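Notebook, binder pickup, September 2026

Kacper asked me to write this up properly before I forget it, so, properly-ish.
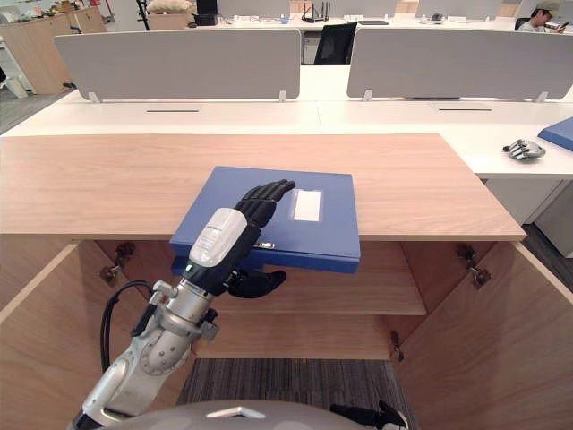 The flat grasp is still the hard one. A binder lying on its side gives the thumb nothing to get under, so the trick we're testing is the overhang: four fingers flat on the cover, slide toward the front edge until a bit sticks out, then thumb comes up from below and pinches. Kacper Ostrowski's version on the Tapley policy did the slide and the pinch as one motion. Mine splits them in 2, with a check on fingertip load in between, and I like mine better (of course I do!).

Settings for today: 15 demos added to the old set, action chunk of 40 steps, gripping force capped at 900 on the driver's own scale, whatever that unit is. Must look it up. The Dromby config has the old cap in it, don't load that one.

What I got: the slide is solid now. It stops well before the binder tips, even when I start it crooked. The pinch is the flaky part. If the fingers press too hard the thumb closes on the board and the whole thing jams against the cabinet top, and the wrist tries to lift anyway, which sounds awful. Dropping the finger pressure just as the thumb makes contact helps a lot. I did that by hand in the script, so it's a hack and it shouldn't go in any results table yet.

Second thing, the policy likes to put its fingers left of the label. Every demo I recorded does that, so fair enough, but I want a batch with the binder turned around before we claim it generalizes to anything.

To do: rerun with the Skerier weights, same start poses. Ask Kacper where he put the thumb calibration file. Shelf placement waits until October.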